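This website uses cookies to improve your visit. By continuing you accept our cookie policy.

News > Toys & Play > Press releases

Madenia presents Musterska, a play kitchen set for small hands and small rooms

JUSLEY, 29/12/2018 — Madenia, the toy maker from Jusley, announces today its new play food collection, Musterska. The collection has 31 pieces and will be sold in shops and kindergarten catalogs from the new year. It is intended for children from 3 years of age.

Musterska continues the line of play kitchens which our company started with the Reddy stove. Many parents wrote to us after Reddy and asked for food that looks like real vegetables and is big enough to cook with. We listened to them, and the first samples were ready in October. 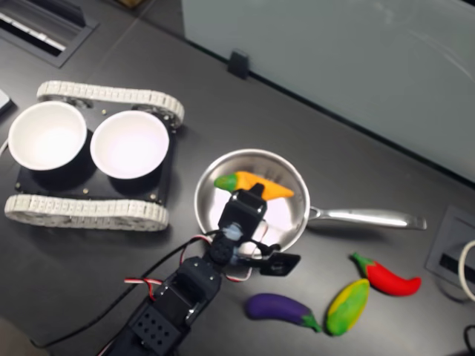
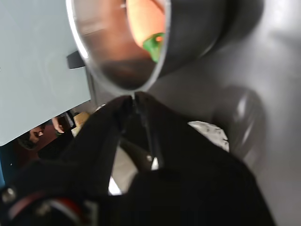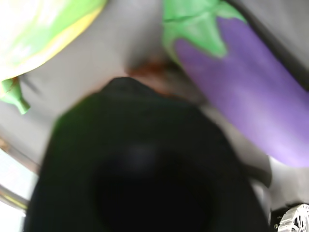
The vegetables were the longest part of our work, and the colors most of all. We wished that a child can name every piece from the other side of the room, also when it lies half hidden by something else. The eggplant kept its purple body and a bright green cap with pointed lobes, and the carrot has its green top, so it is easy to see which end goes first into the pan. The carrot lies whole across the steel frying pan, and the long handle leaves place for a second cook to help.

Before the launch, 437 families received a trial box and filled in a short form at home. The corn cob with its green husks was the favorite of the younger children. Older children liked more to serve a meal than to cook it, and they often asked for one more bowl. For this reason we will offer bowls also separately.

All pieces can be washed by hand in warm water with a little soap. We do not recommend the dishwasher — the colors stay fresh longer without it. Lost vegetables can be ordered one by one from the Madenia website, and delivery inside the country takes 5 working days.

Kindergartens that wish to see Musterska before ordering may visit our showroom in Jusley or ask for a sample box on loan. Please write to the Madenia press office for price lists and samples.

Subscribe to our newsletter and receive news from Madenia once a month.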